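## 4. Living with the Plalletti hand kit

I'll be upfront that I wanted to like this kit. Manon Paquette had been using the older Foley units for her own sorting study and kept telling me how heavy they got after lunch, so when Celano offered us a Plalletti set on a trial license in August, I said yes before I'd even read the manual (sorry, Manon!). You strap one device over the back of each hand, run the cables up your arms, and do the job the way you'd do it at home. What you did comes out as a demonstration for the arm to learn from.

We picked gloves as the test item on purpose. They're floppy, they hide their own fingers, and a left and a right look like the same thing until suddenly they don't. Sugeng Setiawan and I each did 24 runs, and we kept 21 of his and every one of mine – he'll say his were the harder ones, and he's right. Figure 3 is from the glove task, with a light blue item between the hands, two pink and gray gloves side by side on the table, and the pink bin still empty.

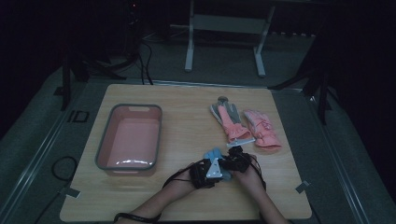
**Figure 3.** Glove task with the Plalletti kit, one device on each hand.

### 4.1 What we liked, what we didn't

Setup is quick once you've done it a couple of times. Nélida Quezada got from the box to a first usable recording in 21 minutes, and she'd never touched the thing before. I also love that the software lets you toss a bad run right away, with one key, and just keep going.

The cables are another story. I snagged mine on 4 runs, always while reaching across my body, and Horacio Ledesma ended up taping his to his sleeve. Fine fingertip work is hard too: pinching a single layer of knit took me way more tries than I'd like to admit in print. Celano sells a slimmer mount through Prelley that might help, but it wasn't part of our trial, so I can't tell you much about it.

We had 2 calibration dropouts in all, both on the left unit, and a restart cleared them each time. I've sent Celano the logs and haven't heard back yet.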